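Flestorwood School brings home the team prize from the Cunaveo languages contest

For immediate release
2018-01-08

I promised my students I would keep this short and sensible, and I have already failed at the first part, so please bear with me. I teach French and Spanish at Flestorwood School, I run the languages club, and I am writing to let you know that our team has won the team prize at Cunaveo, the speaking contest for secondary schools. We have been entering for years and the best we had ever managed was a commended. I am still a bit giddy.
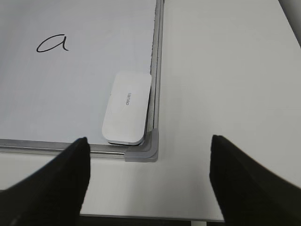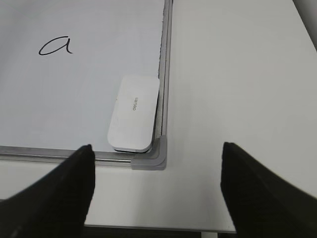
One parent asked me on results day whether this was the sort of contest where everybody learns a speech by heart and rattles it off, and wondered, quite reasonably, what good that does anyone once they are standing at a ticket counter in Seville. I was so pleased to be asked! The prepared speech is only worth a third of the marks. After that the judges ask questions, and then comes the round our lot call the muddle, where two students from different schools are put together and given a problem to sort out in the language they are learning. They might have to share a holiday flat with one key, or agree on a menu for a wedding when one of them is pretending to be allergic to practically everything. You can't learn that by heart. You have to listen to the other person, and if you don't know the word for "allergic" you have to find a way round it.

There were 281 entrants this time, which I am told is the most Cunaveo has ever had. We took 10 students, from Year 8 right up to Year 13, competing in French, Spanish, German and Italian. The final was held at Orbán Hall, which is a lovely building with a terrible echo, and I spent the first half hour hissing "slow down" at anybody in a Flestorwood tie.

So, the results. We won the team prize, which goes to the school with the highest average mark across all its speakers. We also had a first place in the junior French, a second in the senior German and a highly commended in Spanish for a student who only began the language in September. September! The judges' note on that one says the speaker "made mistakes cheerfully and kept going", and I would like it printed on a banner and hung in my classroom. The Italian pair did not place but they had the whole hall laughing in the muddle round, and one of the judges came over afterwards to tell them so.

I should say how we got there, as other teachers have been emailing to ask. We meet on Thursdays at lunch, and in the run-up to the final we added a session after school. Nothing clever goes on. Everybody talks. We have a jar of topics on slips of paper and you pull one out and speak for a minute, and if you dry up someone else has to rescue you with a question. The topics are written by the students and a good many of them are about pizza. The older ones sit with the younger ones, and I mostly keep out of the way and mark books in the corner with one ear open. Our language assistants have been wonderful as well, and have put up with being asked the same question about the subjunctive every single week.

The topic of this year's prepared speech was "Something my town should keep", and I loved hearing what they chose. We had the covered market, the number 4 bus, the outdoor pool (a very passionate one, that) and the smell of the bakery on the corner at half past seven in the morning. One of the Year 8s argued for keeping the potholes on the grounds that they slow the traffic down outside our gates. The judges were not convinced but she did get full marks for vocabulary, and I now know the German for "suspension".

It wasn't all smooth. Our coach got lost on the way there and we arrived with four minutes to spare, and our sandwiches stayed on the coach, which then drove off to park somewhere else. The team from the school next to us in the hall shared their crisps, so a big thank you to them. We beat them by less than a mark in the end and I do feel slightly bad about the crisps.

I also want to thank Plistard, the bookshop on the high street, who have supported our department for a good while now and really went the extra mile this time. They held an evening of foreign stories read aloud in the shop, with our students doing the reading, and charged a small sum on the door. It raised £660, every penny of which went on travel and entry fees, so that no family had to pay for a place on the team. Plistard has also given us 146 books in the languages we teach, from picture books up to some fairly hefty crime novels. They are on the new shelves at the back of the library and they are already going out faster than I can stamp them. If your child comes home with a Spanish book about a detective who keeps bees, please get it back to me before half-term, as there is a waiting list.

I asked the team what they would like people to know, and they told me three different things at once, so I will pick the one I could hear. They would like more people to join. You don't have to be in a top set, you don't have to be taking a language for your exams, and you don't have to have been anywhere abroad. Some of our best speakers are students who already talk another language at home and had never thought of that as something school would be interested in. We are very interested! Cunaveo is opening a section for home and community languages next year, and I have my eye on Polish, Urdu and Portuguese to begin with. If there is a language spoken in your house that I haven't mentioned, tell me, and I will pester the organisers on your behalf.

We'll be holding a celebration afternoon in the school hall later this term, when the team will give their speeches again for families and for anyone in the town who would like to come. There will be a printed sheet with the gist of each speech in English, so please don't stay away because your French is rusty. We will do a muddle round too, with a couple of brave members of staff taking part. (I have not told them yet.) Tea and cake will be laid on by the languages club, and I am reliably informed that there will be churros if the kitchen lets us use the fryer. The date will go on the school website as soon as the hall is booked.

The trophy itself, a rather splendid glass thing on a heavy base, is in the cabinet in reception. We keep it for a year. It has a small chip on one side that was there when we got it, and I have taken a photograph to prove it.

Next year's Cunaveo will be held at Orbán Hall again, and schools can register from September. I would warmly encourage other schools in our area to have a go, even with one or two speakers. The organisers are friendly, the judges are kind to beginners, and the muddle round alone is worth the trip. I am very happy to talk to any teacher who is thinking of starting a club and doesn't know where to begin. You are welcome to come and sit in on a Thursday lunchtime, but bring your own sandwiches and be ready to be handed a slip from the jar.

Local papers and radio who would like to speak to the team, or hear a speech or two, can get in touch with the languages department through the Flestorwood School office. Lunchtimes are best. Please give us a day's notice so that we can check permission with families first.

Ends

Notes for editors

Cunaveo is a yearly speaking contest for secondary school students learning a language. It has junior and senior sections in each language. Entrants give a prepared speech, answer the judges' questions and take part in an unprepared conversation with a student from another school.

The Flestorwood School languages club meets on Thursday lunchtimes in term time and is open to all year groups. There is no charge and no need to sign up beforehand.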